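Arm build report: printed parts, wiring and the first sorting runs

From the Rurngate shared workshop newsletter, 28 Mar 2023

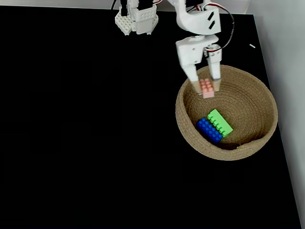 Where the build stands

The tabletop arm on the back bench is now assembled, wired and picking up toy bricks. Work started in February, when the first parts came off the printer, and the arm has been moving under its own control for most of this month. It is set up over a black tabletop with a round jute basket on the right-hand side. Toy building bricks go in the basket. The task is simple on purpose: pick up a brick, carry it over the basket, let go, go back for the next one.

This report covers what was printed and bought, what went wrong, and what is left to do. Members who only want to know when they can use it should skip to the last section.

Printed parts

All of the white parts were printed in the workshop. We started from the Gondmont design, a set of part files shared by another workshop, and changed it in several places. The main change is in the upper housing, which now has two slanted slots in its face. The first version had a closed face, and getting a screwdriver or a cable tie in behind it meant taking the whole section apart.

The perforated plates are also ours. They have rows of small round holes, so that brackets can be moved without printing a new part each time. They take a long time to print and they do use more plastic than the solid version, but we have moved brackets often enough to be glad of them.

Three things to know if you are printing a set at home:

Print the gripper fingers lying on their sides. Standing up, they split along the layers the first time they close on anything hard.

Check the screw holes in the wrist piece before fitting the servo. Ours came out tight and had to be opened up by hand with a drill bit. Forcing the screws cracked the first wrist and it had to be printed again.

Do not sand the joint faces. We sanded one pair to make them look better and the joint has had play in it ever since. That pair is on the list for replacement.

Wiring

The cable with the red and white wires leaves the side of the upper housing and runs down to the wrist in an open loop. It looks untidy, and more than one member has offered to tie it back. Please leave it. The loop is there to give the wrist enough slack to turn. With the cable tied close to the arm, it pulled out of the connector at the far end of the swing, and on one occasion it pulled hard enough to bend a pin.

The longer plan is a printed guide that holds the loop away from the fingers. A first try is in the parts drawer marked Urkow, which is the name we have been using for this arm on the booking sheet. It fits, but the clip is too stiff and scrapes the insulation. Somebody with a finer nozzle may get a better result.

The power supply came out of the donations shelf. It is more than large enough for the servos. We added a switch and a fuse on the supply side, and the switch is now labeled. Turn the arm off there when you are done, and support the upper section with one hand while you do it – the servos let go all at once and the arm drops.

Gripper

The gripper has taken up the most time. It has two fingers, each with a tan pad at the tip. Bare plastic slid off the bricks, and closing the fingers harder only overloaded the servo. With pads fitted, the grip can be set a good deal lower and the bricks stay put. The pads do pick up dirt. A wipe with a damp cloth before each session is enough, and they should be dry before the arm is switched on.

Bricks were chosen as the test object for practical reasons. They are all made to close sizes, they do not roll, and it does not matter if one is dropped. The pink, green and blue ones have been the regular set, as the colors stand out well against the black tabletop. The studs are the awkward part. If a finger comes down on top of a stud, the brick tips over and the arm closes on nothing. Approaching a little lower and a little slower has cured most of this.

The basket

We began with a plastic food tub. Bricks dropped from any height bounced out of it, and the tub itself slid whenever a finger touched the rim. The jute basket does better on both counts. The sides give a little and the thick rim is easy for everyone to see when setting the drop height. There is a small frayed notch at the rim, which does no harm, but please do not pull at the loose ends.

The drop position is still set by hand. If the basket is moved, the arm will release its brick over bare table without any complaint. A way of checking for the basket first would be a good small project for anyone who wants to learn the software.

Test runs

The longest test so far was 200 pickups, done over several evenings with the bricks put back on the table by hand after each round. Most of the failures came early, before the approach was slowed down. The remaining ones were nearly all bricks lying close to the edge of the arm's reach, where the play in the sanded joint shows up most.

The notes from these runs are in the Frei folder on the workshop computer, along with the current part files and the settings for each joint. If you change a setting, save it under a new name and leave the old file where it is.

Still to do

Reprint the sanded joint pair and fit it.

Finish the cable guide.

Write a one-page startup sheet and fix it to the wall next to the bench.

Try softer objects, starting with small cloth bags.

Using the arm

Members who have done the electrical induction can book the arm now, under Urkow on the usual sheet. Sessions are limited to one evening at a time until the joint has been replaced. Put the bricks away in their box afterward and leave the basket on the table. Anyone planning to build one at home can copy the part files from the workshop computer – bring your own memory stick, and allow several evenings of printing for a full set.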